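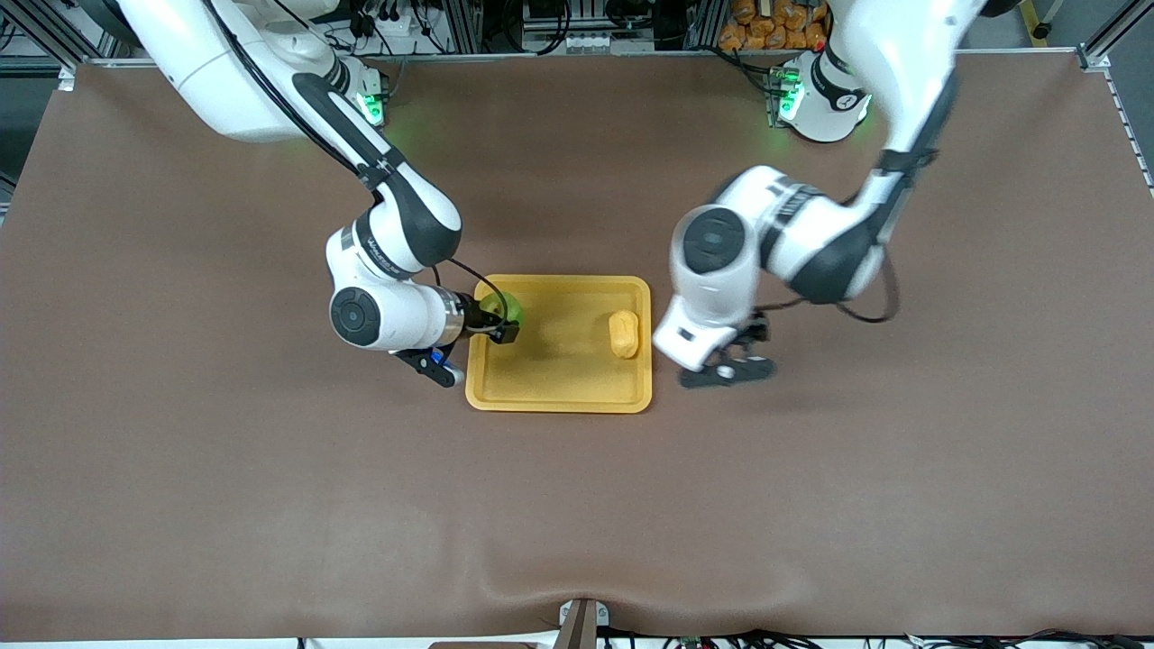 OK, slide two. Hi everyone, I'm In-ho Seo, and I edit music videos. Tonight it's "Gumunlow," the one we cut for Zellby last September.

Play the first 42 seconds with the sound OFF. Let them sit in it. Then play it again with sound!

Ask who noticed the cut on the second chorus. (Usually a couple of hands – wait for them.) I wanted it a hair before the drum, and Ramon, our director, wanted it right on the beat. We argued until 3 in the morning and I won that one.

Slide five: the stairwell. We had some 400 takes' worth of her walking down, and I used the very first, stumble and all. I love that stumble.

Skip the color slide if we're running late. Go to the Bang clip, then questions.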